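Ticket 41: Flip lid on small Nukimard bin will not stay up
Site: Skesby playroom
Status: solved!

The lid kept dropping shut whenever a toy was put in, usually on small fingers. Wiped the hinge, no change. Turned the bin round on the table, no change (worth a try!). Then took the lid off and found the Irnex clip had been pushed in back to front. Flipped it, pressed it home, and tried the lid 30 times. It stayed up every time, brilliant!

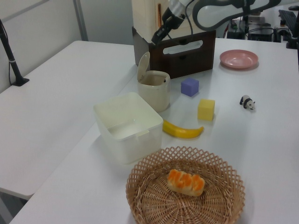
Toy sorting can go back to normal from September, and I'm really pleased with how well the bin works now. The cream one with its lid tilted back is the one to use for small bits, and the bread loaf can stay in the wicker basket, it looks lovely there! Spare clips are in the Kauppinen drawer, 6 left. Please reopen this ticket if the lid starts to drop again.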